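Two-Armed Units Still Slow at Packing Lunches, Cloltex Says

Jomusville, May 24, 2018 - Cloltex has published results from its first long trial of tabletop machines doing small kitchen chores, and the numbers suggest that paid work in homes or shops is still some way off. The trial covered 1,000 attempts at one job, packing a plastic food container with snack packets and fitting the lid. The machines finished 403 of them without help.
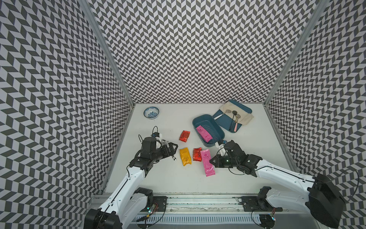
The company chose container packing as a middle step between sorting parts in a bin and general tidying. Stiff parts keep their shape when gripped, while foil packets bend, slide and catch on each other. The trial layout has red, yellow and pink packets spread on a white tabletop, with a folded cloth and several spoons lying on the container's lid. A program that plans to pick up the lid must first deal with whatever is on top of it, and Cloltex lists this as the most common point where an attempt stalled.

Speed was the second problem. The average completed attempt took almost 2 minutes, a figure that leaves out resets. Hollis, which supplies packed meals to offices and is following the trial, said in a written statement that it would need a much shorter cycle before testing the equipment on its own line.

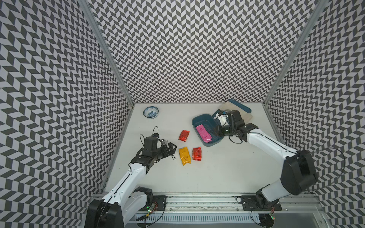

Coordination between arms accounted for many of the remaining failures. In the current software each arm plans its own path, then checks it against the other before moving. When one gripper is lowered into the teal tray and the other is over the open table to the left of the packets, the paths stay well apart and the check passes quickly. Transfers near the front rim are harder, and the software often holds one arm until the other has cleared the area.

Cloltex said grip force also needs work. The current setting is fixed for the whole attempt, and a value that holds a foil packet securely can be too high for thin packaging. A variable setting is planned for the next software release.

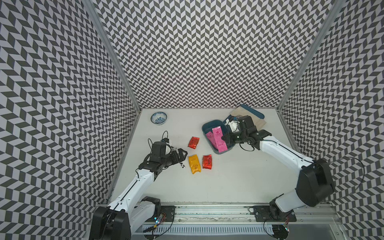
The next round will be run with Sukwood, a housewares distributor, and will add containers with snap lids and compartments. Both companies plan to report in December. Scoring will change as well - an attempt will count as complete only if the lid is closed on all sides, a condition that was checked by eye in the first round.

Cloltex has not set a price or a release date for the equipment.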